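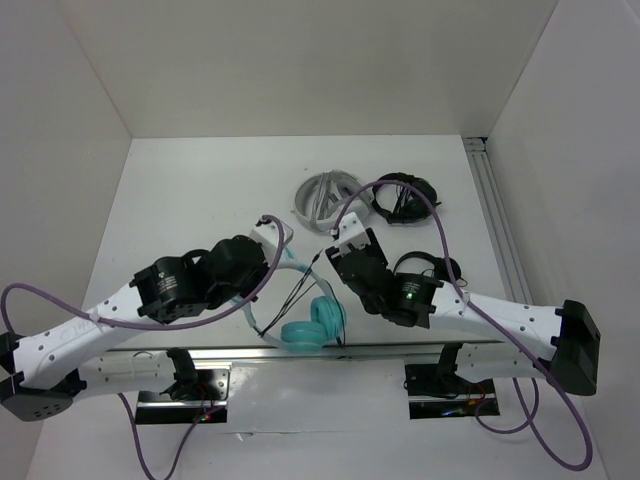
**Best way to share four sets of headphones between a seniors' group and a kids' reading club?**

Posted by Myung-ja Wang

Hi all, hoping someone here has sorted this out before me. I help run the listening corner at our neighbourhood library – audiobooks mostly, plus a language hour in the evening that's grown like mad since March. We've got over 20 regulars now and only a few headphones to go around, so they get swapped between heads all day long.

My trouble is the ear pads. I've been giving them a wipe with whatever spray is under the sink and a couple have gone sticky, and one has started shedding little black flakes on people's collars (Mrs. Simard was very gracious about it, but still!). I'd like to know what I should be cleaning them with, how often, and whether it's worth buying replacement pads or just new headphones when they go. Our budget for the whole corner is 122 dollars until the next grant comes through, so nothing fancy please.

Also, is there a trick to storing them? The cords end up in one giant knot and I spend the first ten minutes of every session untangling.

**Hagos Lemma**

I looked after the language lab at a college for 16 years, so I've seen a lot of dead ear pads. The flaking is the fake leather breaking down. Skin oil does it eventually anyway, but kitchen spray and strong alcohol speed it up like you wouldn't believe. Once it's sticky there's no bringing it back, so pull that pair out and put new pads on.

What worked for us was a soft cloth, barely damp, with one drop of dish soap in a bowl of warm water. Wipe the pads, then go over them again with plain water and leave them out in the open until they're properly dry. We did that between groups. Don't soak anything and don't squirt liquid at the speaker side.
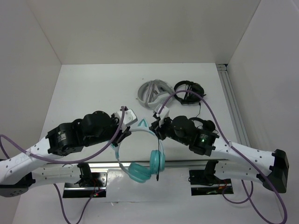
*Headphones, teal and white*

For a busy spot like yours I'd add washable cloth covers. They stretch over the pad like a little shower cap and go through the laundry in a mesh bag. We used the Pamico ones, a bit baggy but they lasted. Get enough that one lot can be in the wash while the other's out. They do dull the sound slightly – fine for audiobooks, and your language people may grumble.

Replacement pads are usually a lot cheaper than headphones if the rest is sound. Measure the outside of the old pad across its longest side before you order, and check whether it's oval or round. I once ordered a whole box of round ones for oval cups. They're probably still in that cupboard.

**Elvira Giraldo**

just buy cheap ones and bin them when they go gross, life's too short

**Thérèse Simard**

Hello Myung-ja, it's me of the black flakes! The cardigan has recovered.

On the knots, my daughter-in-law made me a fabric cord keeper with a snap on it and I could make some for the library if you like. You fold the cord back and forth into a loose bundle, about the length of your hand, then snap it shut. Please don't wind it tight around the headband, I ruined a nice pair that way, right where the cord goes into the cup.

Hooks are good too. We have a row of coat hooks at the parish hall and each pair hangs on its own with the cord tucked up. Mine have the wide rounded ends, and I'd look for those so they don't leave a dent in the padding at the top. I can bring one in to show you next time I return my books, and I've got plenty of grey cotton left for the cord keepers unless you'd prefer a brighter colour.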